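Keeping a Worktable Clear: Small Habits for Mugs, Markers, Jars and Cables

For many years my worktable was the place where things came to wait. A letter waited there to be answered, a jar waited for its lid, a marker waited for its cap. When I wanted to work, I first had to move everything to another place, and the other place was usually a chair. I have collected on this page the habits which helped me, together with several which readers of the Sisterell household pages sent in. They are meant for a craft table, a desk at home or a shared bench.

Two surfaces are better than one

If you have the space, put a second table behind the first one. The front table is for the work of the moment. The back table can hold the cables, the papers and the equipment, and it may look as it likes. The front table should be cleared every evening, even when the back one is not. People who try to keep both perfect give up on both, in my experience.

A dark front table is practical. White paper and light-colored mugs are easy to find on it, and a matte top does not throw the lamp back into your eyes. It does show dust and dried rings from cups. Wipe it with a cloth that is only a little damp, then once more with a dry one. For a ring that stays, I use warm water with one drop of dish soap and let it stand for 2 minutes. Scouring powder will leave a shiny patch on a matte surface, and the patch does not go away.

The mug and the marker

A pale mug which is too old or too small for your coffee makes a good home for markers. Stand the capped ones with the cap down, so the ink stays near the tip. Uncapped markers dry out quickly, so press the cap until you hear it click, also when you are putting the marker down "only for a moment."
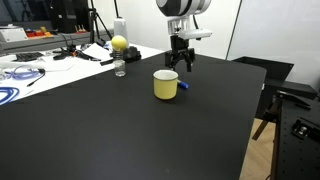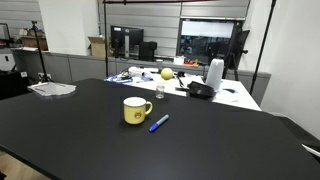 A yellow mug, a blue marker and a clear jar, with the white table behind.

Wumard Home Notes, No. 40

If the mug on your table is still used for drinking, keep it on the side of the hand you do not write with. Also keep it away from the edge. I put mine one hand's width inside, and I have not spilled on the floor since July. Never use the same mug for drinks and for rinsing brushes — I have made this mistake, and it was green tea.

Small glass jars

Jars with a threaded neck are worth keeping even when the lid is lost. Clear glass lets you see what is inside, so you do not need a label. I use them for pins, rubber bands and paper clips. To remove the old paper label, fill the jar with hot tap water, wait until the glass is warm, and pull slowly from one corner. The glue that remains comes off with cooking oil and a bit of baking soda.

A jar without a lid can also hold a ball. A ball of tennis size sits nicely in the mouth of many small jars, and then it does not roll under the furniture. Choose a jar with a wide foot, or it will tip when you touch the ball with your sleeve.

Loose papers

Papers which lie flat at the corner of a table will spread in one day. Give them a tray, or a clip, or at least a weight. Once a week I go through mine and keep only what has a date still coming. Crumpled sheets can be flattened under a heavy book overnight, if you need them. If not, turn them over and write your shopping list.

Cables

Cables are the hardest part. Unplug the ones you do not use, wind each into a loose coil as wide as your hand, and close it with a strip of cloth or a twist tie. Do not wind them tightly around a charger, it strains the wire near the plug. A cable that hangs over the side of the bench will catch on a knee sooner or later, so bring the plug back onto the surface. Two cables of the same color should have different ties.

For a bench with many cables, a shallow tray is enough. Mine came from the Fallia market and it was sold for cutlery.

The evening round

Mug to the kitchen, marker into its place, papers into the tray, one wipe with the cloth. On a very bad day I do only the mug.

Next issue: drawers that stick, and how to wash a felt mat.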